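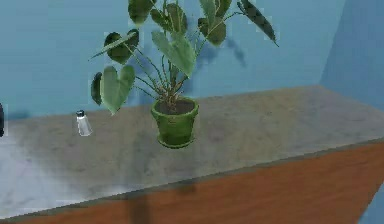
Why do some members of a charity club sell far more raffle tickets than others?

Most of the difference in our data comes from how many people a seller asks in person. Sellers who asked family, neighbors and coworkers face to face sold more than those who posted a notice and waited, and this held for new and long-time members alike.

4.2 Ticket sales by seller

The Drollwood raffle printed 2,000 tickets and sold 1,926 of them before the drawing on Dec 9, 2018. Tickets were handed out in books through the three clubs in the study area, Drollwood, Dirkau and Pranov. In total 111 people took at least one book, and 91 of them returned the short form we had placed inside the back cover. The results in this section use the returned forms only, except where club records are named as the source.

Sales were uneven. A small group of sellers in each club came back for a second or third book, while many others sold part of one book and bought the remaining tickets themselves. The form asked sellers to mark tickets they had bought for their own household. We treat these as gifts to the club and leave them out of the per-seller figures, following the approach in Antoniadis (in press). Leaving them in would make the low sellers look more active than they were.

Timing mattered less than we had expected. Club records show a rush in the first two weeks and another just before the drawing, with a slow stretch between. Sellers who started late did about as well as early starters once the number of people asked was taken into account. The Dirkau club held a supper in the slow stretch and sold tickets at the door, but most of the buyers there already had tickets from a member.
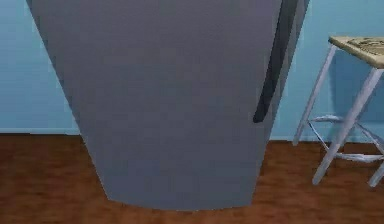 Figure 3. Gray refrigerator with a dark handle.

The forms also asked what buyers wanted to know before paying. The most common question was where the money would go. The prize came second, and the date of the drawing was a distant third. Several sellers in Pranov wrote that they had no clear answer to the first question until the club sent out a one-page sheet - by then many had finished their rounds. Drollwood put the same information on the ticket itself, in small print under the stub line.

Two limits should be noted. The number of people asked was reported from memory, and high sellers may have guessed upward. We also have no forms from the sellers who did not reply, and club records suggest that they sold less than the rest. A follow-up form went out in March to the same mailing list, and the replies are taken up in Section 5 together with the answers on repeat giving.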